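Section 3. Sorting clothes and loading the basket

The Enora home guide used to say that a load of laundry sorts itself if you own enough baskets. We have tried this and don't believe it. The steps below use one basket and one stool, and they take longer than the old version claimed.

Before you start

Clear a patch of floor big enough to spread a bedsheet. Carpet is fine. Set the basket on a low stool with a flat top, turned so you can reach over the long side. The top should be wider than the basket's base on every side. If the basket hangs over, use the floor.

Note: The Betus leaflet recommends sorting into five groups. Alina Enache did it that way through October and saw no difference in the wash. Two groups, white and everything else, will do for most homes.

Steps

1. Tip the whole load out. Do not sort from inside the basket, whatever the leaflet says.

2. Pull out sheets and other large white pieces and bunch them to one side.

3. Lift each remaining piece by one edge and let it hang. Small items like to hide in sleeves, and shaking a bundle does not reliably get them out.

4. Look for the care label. If it has washed out to a blank white tag, treat the piece as cold wash only.

5. Feel for zippers, snaps and anything else hard in the folds. Close what closes. Dark fabric hides small hardware very well, so use your fingers – a quick look is not enough.

6. Put dark pieces in first and paler grays on top. Press down gently.
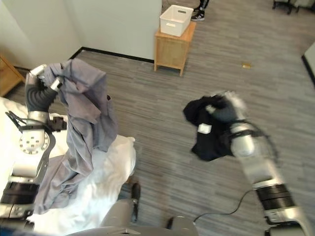
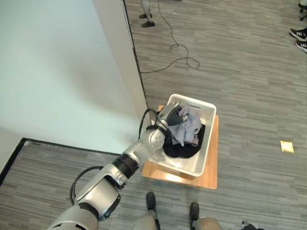
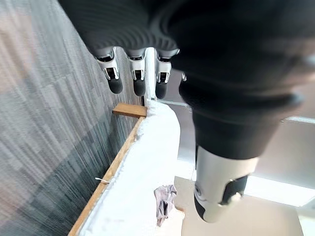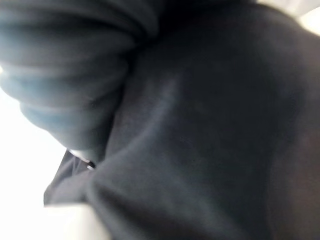
Steps 3 to 6. Second picture: gray over black in the basket, on the stool.

7. Stop when the pile reaches the rim. "Heaped" is not a measure, though you will see it used as one.

8. Check the floor for scraps and lint before you bring out the next load.

Caution: Do not lift the stool and basket together. Take the basket off first, with a hand on each side.

Caution: Keep loose cloth away from rough wooden edges. A snag in jersey will not wash out, and we doubt the repair sprays sold for it.

About the color sheets

Szalai color-catching sheets (part 145) are listed as an optional extra. Stavros Radonjić ran the same mixed load with and without one and could not tell the two apart. Buy them if you like. A new black garment should still go in alone for its first wash – no sheet changes that.

If the basket flexes when you press down, it is overloaded or cracked. The replacement is part 202. The Nunden liner, part 102, fits but bunches at the corners, and we leave it out.

Folding is covered in Section 4.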